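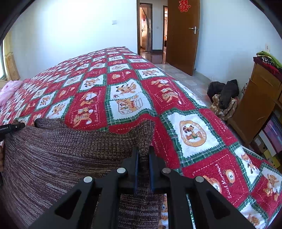

Filed under: Home & Bedding > Blankets and Throws

Baken Marled Knit Blanket, queen size
Reviewed by Jeanie Haldane
Tuesday, February 5, 2019

I wanted a heavy blanket for the foot of the bed all last winter and kept talking myself out of it, so when my sister mailed me a store credit for Lollham I went straight to the bedding page and ordered the Baken before I could change my mind. It came in 7 days, folded into a cloth bag with a drawstring (I've kept the bag, it's perfect for yarn!).

First thing to know is that it's heavy. I carried it up from the mailroom and had to rest on the landing. Once it's spread over a quilt, though, that weight is lovely — it stays where you put it, and my feet, which have been cold for over 42 years, are finally warm by the time I've read a page or two. Our bedroom is on the north side and the radiator has its own ideas, so I've slept under it every night since Thanksgiving.

The yarn is soft but a bit scratchy right at the hem, where the stitches are tighter. I turn the sheet down over it and forget about it. It did shed for the first couple of weeks, mostly onto my navy robe, and then settled down after a wash. Speaking of which, the label says cold water and dry flat, and flat means FLAT. I draped mine over the shower rod the first time and it grew several inches on one side. Two afternoons on the guest bed with some patting and tugging brought most of it back.

I looked at the Wustismont too, which is lighter and costs less, but the one in the store had snags already. If you have a cat with opinions, I'd still trim her claws before letting her near the Baken.

Four stars. I'd have given five if they sold a matching pillow cover.

Contact us | © 2019 | Back to top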